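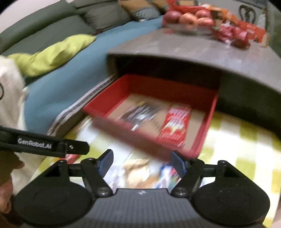 Baltasar Escobar writes that he skipped this section and had to level his Bikholm pantry scale twice.

Reading time: 2 min

Section 4. Leveling and zero

1. Turn the four feet until the bubble sits in the ring.
2. Press ZERO and wait for the beep.
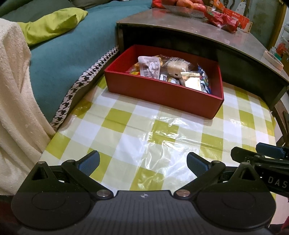 3. Set the tare before weighing food in a container. An open box of packaged snacks, like the red one on the checkered tablecloth, goes on after its empty weight is stored.

Caution: Do not load over 2,000 grams.

Note: Recheck zero every June.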